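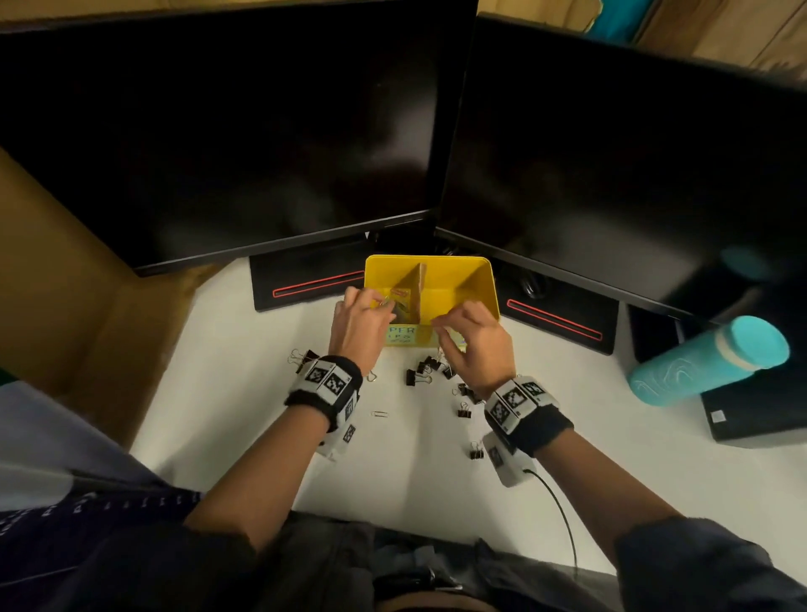 Silviu Vasiliu reckons I should put the straps ahead of the software on this list, seeing as most of the trouble we had with the Todorova kit at Havuvdale started at the wrist and only showed up on the computer later. Fair call, so I've shuffled the order and the straps go first now.

Pre-use checklist, Todorova wrist tracking kit (trial set, Totville bench)
Filled in by Damir Stoyanova
Marked as OK, WATCH or FAIL, with my comments under each. The kit is on trial to us until the end of May and then we either buy it or send it back.

SECTION A – WRISTBANDS

A1. Fabric clean and dry, no fraying where the plates attach
OK. The black fabric hides grime really well, so give it a rub with a white cloth before you decide it's clean. I did and it wasn't, so it went through a hand wash overnight and passed in the morning.

A2. All marker plates firmly attached
WATCH. Nothing has come off, but one plate on the left band lifts if you get a fingernail under it. I've told Todorova and they're posting a spare. Please don't glue it! They asked us specifically to leave it alone so they can look at the old one.

A3. Marker squares unscratched, no glare, no marks from pens
OK. Wipe with a dry lens cloth only. The leaflet says no alcohol and I'm taking their word for it.

A4. Left and right bands on the correct wrists
OK, but you can get this wrong very easily before your first coffee. The software will happily start with them swapped and you get a recording where the hands are the wrong way round. I'd love a big L and R on the inside of the strap. Suggested it to Todorova, no answer yet.

A5. Bands snug, no twist when the wearer makes a fist
WATCH. Fine on me. Silviu has narrower wrists and the right one slid round on him after 14 minutes. Re-tighten at every break and have another look at the markers while you're there.

A6. Rings, watches, bracelets
OK. A ring on a finger is fine for this kit as far as I can tell. Watches come off, there's no room for one anyway.

SECTION B – CABLE AND POWER

B1. Cable seated properly at the band
OK. Push until it clicks. It's a small click.

B2. Cable has slack through the full reach of the arm
WATCH. My biggest grumble with the whole product. The cable is thin and light, and once you're working you do forget it, but then you lean forward for something at the back of the desk and feel it tug. Do a slow full reach with both arms before you press record. I'd pay extra for a cordless version – they tell me one is coming, and they've been telling me that for a while.

B3. Cable not looped around chair arm, belt or knee
OK on the day. I failed this one on myself in the first week when I stood up too quickly, so I'm keeping it on the list.

B4. No warmth at the connector after a long session
OK.

SECTION C – BENCH SET-UP

C1. Screens off before recording
OK. Reflections off a lit screen gave us grief during the Havuvdale round. Switch them right off at the button, since a screensaver will wake up the minute someone bumps the mouse.

C2. Items out, box in place, divider standing straight
OK. We're using the office clips task that comes suggested in the Illov handbook (Illov is the service side, they take the recordings and hand back the labelled hand paths). Paper clips on one side of the divider, binder clips on the other. It's a good choice for a first test, I think, as the paper clips are fiddly and thin and you really find out whether the kit can follow a pinch.

C3. Loose items not hanging over the front of the desk
OK. Lost one under the chair last time, and it's still there as far as I know.

C4. Drink bottles closed
OK. Lid on tight, please, and keep it over to the side. I'd prefer no drinks on the bench at all but I lost that argument and I do get thirsty.

C5. Lighting even across the work area
OK with the ceiling lights on and the blind down. By 4 p.m. the sun gets in and I'd mark it WATCH.

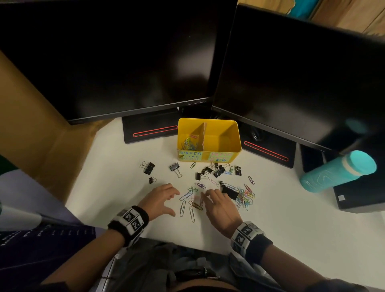
Moving on to the recording itself, then. I ran the same job several times over, clips out, clips in the box, tip them out and go again, and I tried to work at my normal speed and not like somebody who knows they're being tracked. That's harder than you'd think!

SECTION D – RECORDING AND TRACKING

D1. Both bands found by the software at start-up
OK. Hold your hands out flat over the desk, palms down, and wait for both lights on the status page. If only one comes up, tilt the slow wrist towards you a little.

D2. Tracking holds while hands cross over
WATCH. Mostly good. When my right hand went over the top of my left, the left band dropped out and came back by itself. The report listed 5 dropouts in the whole run, all of them short. Illov fills those gaps in and flags them, and I was happy with the fills I looked at.

D3. Tracking holds while hand is down inside the box
OK. I expected trouble here and didn't get it. The markers sit on the wrist, so the fingers can go right down to the bottom and the squares stay in view. Very pleased with this bit.

D4. Frame count matches between camera and bands
FAIL on the first run. The camera file had 1,984 frames and the band file had 1,542, so somewhere along the way the bands started late. Restarting the software with the bands already plugged in fixed it, and the counts have matched on every run since. The handbook doesn't mention the order and it needs to. Plug in first, then open the program.

D5. File name and wearer initials entered
OK. Boring, but do it straight away.

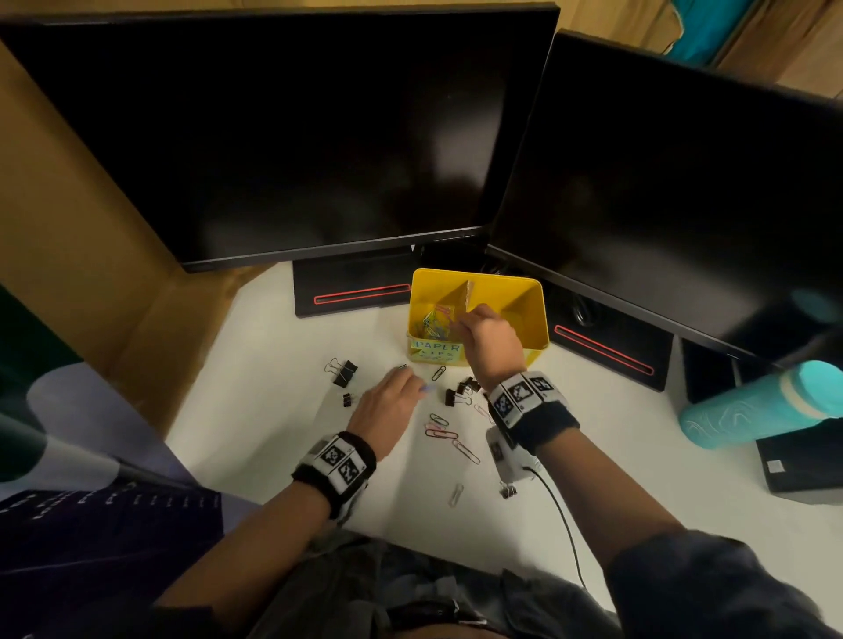 Item C2: clips task under way, paper clips going in on the left side of the divider.

SECTION E – COMFORT AND PACKING AWAY

E1. Wearer asked about soreness, tingling or rubbing
OK. The bands are bulky and you notice the bottom edge if you rest your wrist on the desk. No red marks on me. Silviu said his left felt hot, so we stopped for a bit and loosened it.

E2. Bands aired before going back in the case
OK. Lid open for an hour.

E3. Cable coiled loosely, not wrapped around the band
WATCH. Found it wrapped tight twice. You know who you are.

E4. Clips sorted and counted back
Not done. I've crossed the count off the list, it added ten minutes and helped no one.

OVERALL

One FAIL with a fix, and a handful of WATCH items, mostly to do with fit and the cable. I like this kit a lot more than I expected to, and the Illov turnaround has been quick. Before I'd sign for it I want the replacement plate fitted, a smaller strap for narrow wrists and the start-up order printed in the handbook. Silviu wants a longer cable as well, and I've put that in the email to Todorova with his name next to it.

Next check: after the spare plate arrives. Start again from A2.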